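Greengrocer for a Day: Teaching by Remote at Prerkano

Gallery posted 11 May 2022 by Estíbaliz Lorente

Aisyah Kusuma and I have been steering an arm through the same chore for longer than either of us will admit at parties. The chore is groceries. One of us drives from a desk, the arm copies, and the whole run gets saved so that a program can learn from it later. We call the task Sitompul, after a shop neither of us has ever visited. The plan for this round was 40 good runs. The plan for the whole project is 1000, a number I picked before I had tried doing 9 in a row.

Produce sounded easy when we wrote the proposal. It rolls, it shines, and it comes in every size except the one your fingers are set for. Aisyah says this is the charm of it. Aisyah was driving less than I was that week.
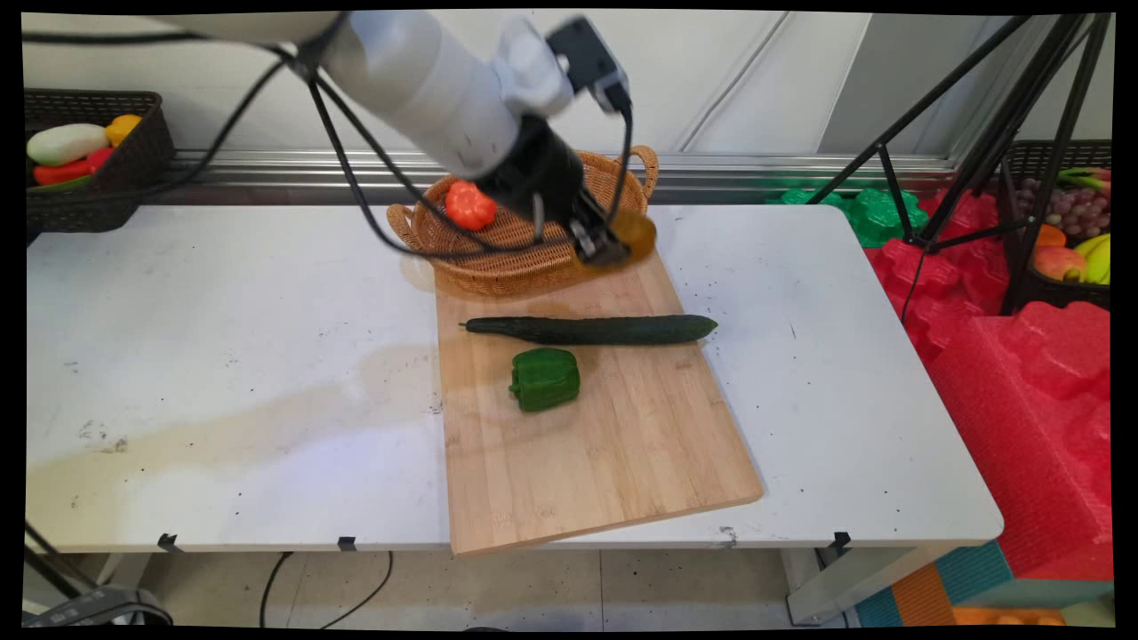
The cutting board and the things on it.

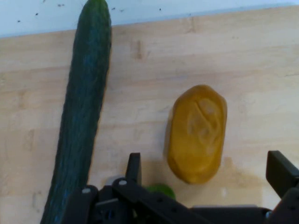

Driving an arm by hand is mostly an exercise in learning how much your own wrist does without asking you. The first week, I kept leaning sideways in my chair to see past the fingers, as if the arm might lean with me. Take that close view from the wrist, where the black linkages hide most of the small light green thing and leave only its curved top showing. A driver who looks at nothing else will forget it exists, then bump it, then blame the network. So we glance at the wide view before closing on anything, and Aisyah has put a sticky note on my monitor to that effect. The note is underlined twice.

A few house rules, for anyone who wants to borrow the setup. Go slowly on the way down and as fast as you like on the way back. If you fumble a pick, keep recording and try again, as the recovery is often worth more to us than the clean run. Don't coach the other driver out loud – this one is aimed at me.

The saved runs go to Zallport, our sorting tool, where each gets a label and a grumpy comment. Run 2402 (the numbering started high, long story) is still my favorite, and its comment says only "why." The next batch goes to the Dimero bench in December, with Aisyah in the driver's chair and me on labels.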